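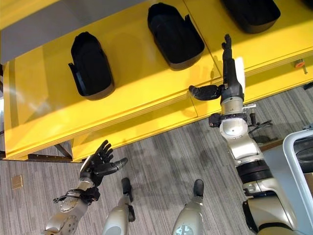

黄色工作台,台面上的黑色托盘

(开场,先别急着翻页,等后排坐下。)

大家下午好!今天想聊的东西特别小,就是工作台上的托盘。我在 Tallo 的装配间待了挺久,以前总觉得托盘嘛,能装东西就行,后来被它折腾得够呛,才老老实实坐下来琢磨。

先说台子。黄色的,台面很亮,灯一照就泛白。我喜欢这种颜色,黑色的件放上去一眼就能找着,换成深灰台面我肯定得眯着眼睛看半天(这里可以停一下,问问在座的谁家用深色台面)。台面中间有一道细缝,把它分成两块。我们后来干脆拿缝当界线:左边放待装的,右边放装完的。规矩很土,可是新来的同事听一遍就记住了。

再说托盘。黑色,敞口,长条形,一头是圆的。圆头这边好拿,手指伸进去不硌。麻烦在于大家随手一放,方向各不相同,有的斜着,有的朝外。我自己就犯过,伸手去拿,摸到的是边上翘起来的那一片,哈哈。

(讲到这里喝口水。)

Skavasano 那条线一批要用 400 个托盘,Rolland 那边更多,一个月 3000 个。量一上来,"随手一放"就真的要命了。我们试过在台面贴定位框,贴了 7 天就开始卷边,撕下来还留胶,擦得我胳膊疼!后来改成口头约定:圆头一律朝人。就这一句。

还有台子前沿,一层一层的棱,下面还有一道矮一些的台沿。螺丝、碎屑最爱往这种地方躲,收工前拿刷子顺着扫一遍,从左到右,别来回刷。 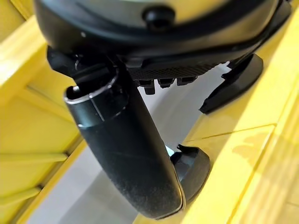
## 收工检查

- 托盘全部归位,圆头朝人
- 过缝的件挪回自己那一边
- 前沿和下面的台沿刷一遍
- 台面用半干的布擦,有反光的地方换个角度再看一眼

(如果时间够,讲 Zedska 仓库那次搬台子的事,19 个人围着一道缝争论该怎么对齐。不够就直接跳到提问。)

提问环节大概率有人问托盘在哪儿买,清单我打印好放在门口了,自己拿就行。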